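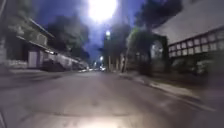 We're pricing a night patrol and delivery robot for a small estate in Toddale and I think we're being oversold. Zamix quotes a base unit plus a "low light package," which is a better camera and a second lamp, for 311 a month on top of the lease. The sales guy says our streets are too dark without it. But a street like this one has streetlights all the way down and no painted lane lines for the thing to follow anyway, so what would the extra lamp be reading? Curbs? We have to put a number in the budget by September. Has anyone paid for one of these packages and felt it was worth it?

Posted by curbside_ledger

Filed under: Equipment & Budgets > Outdoor Robots > Leasing

erneo_nights
We run two Erneo units and skipped the night add-on the first year. I'd look at glare before darkness. Right under a streetlight the camera gets washed out, then you roll on between the trees and it's looking at black hedges. A second lamp does nothing for the washed-out part. The better camera might. Ask Zamix to split the package and price the camera alone. When we asked our dealer, the add-on dropped to 210 a month and the lamp went away.

Also ask for a night trial on your own street, after 10 p.m., with no technician walking beside it. If they won't do 3 nights, I'd stop talking to them. Get the stop count in writing. Ours stopped 62 times in the trial and the dealer's summary called that "minor."

solanki_parts_bin
just get a Solanki, cheaper

tallgrass44
Put money aside for curbs and sidewalk repair before you buy any camera. Our lease didn't cover wheel damage and the low light package didn't change that. Read the section on "surface conditions" and see how many things they count as your fault. I still don't think ours does anything a person with a cart couldn't do.

Comments

curbside_ledger: Asked about splitting it. They said they'd "check with the product team." So we'll see.

pennywatch: Cheaper how? Solanki charged us for the charger separately.

erneo_nights: Same here with the charger. Check that line too.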